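3.2 Collecting demonstrations by hand and by remote control
Posted 2018-08-08 by the Gredis project group, Illthorpe

The learning method in the previous section needs example motions from a person. We recorded these in two ways. In the first way, the operator holds the arm near the wrist and moves it by hand while the motors only compensate for gravity. In the second way, the operator stands at a desk and drives the arm with a hand controller, and the arm follows with a limited speed. We call these conditions HAND and REMOTE in the rest of the paper.

The task is picking elongated blocks from an open metal bin, one block at a time. It looks simple, but the blocks often lie against a wall or against each other, and then the fingers have little space to enter. A person solves this by small movements that are difficult to write down as rules: he pushes a block a little to the side, or he lowers one finger first and closes later. We wanted these movements to be present in the recordings, so the operators received no instruction about the order of the blocks.

Each operator gave 33 demonstrations per condition. Before the first recording there was a practice time of 15 minutes, which was the same for both conditions. A demonstration was stopped by the operator with a foot switch, and it was kept also when the grasp failed. The failed ones carry a label and are used only in Section 5.

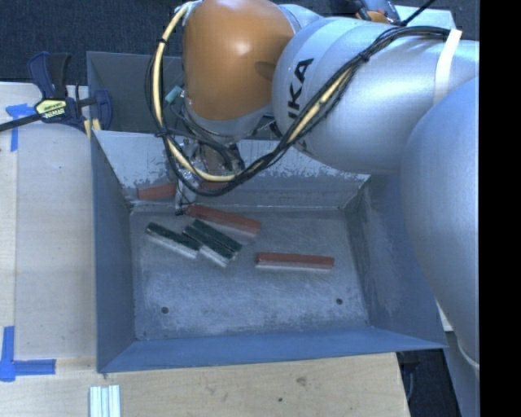 Figure 4. Work area with the front bin and the arm reaching over it. Red and dark green blocks lie on the bin floor; one gripper finger is next to the end of a red block.

The arrangement in Figure 4 shows the difficulty well. The green blocks are on the left half of the floor, and two of them lie directly side by side, so a finger cannot go between them without a push. One red block is at the foot of the back wall. The cables also hang in a loop over the back wall of the bin, and they hide part of the gripper from the camera. For this reason we do not use the image alone to find the finger position, but take it from the joint angles.

Joint angles and gripper opening were stored at 100 Hz. In the HAND condition the recordings contain short stops, when the operator changes his grip on the arm. We removed every stop longer than 7 samples — shorter ones were left as they are. In REMOTE there are fewer stops, but the paths near the walls are slower and contain more corrections. We did not smooth them.

Comments

bellamy_lab: Did you try both conditions with the same operator on the same day? We saw strong fatigue with hand guiding.

fullton7: Please share the stop removal script, the text is a bit short there.

Contact | Copyright Gredis project | Back to top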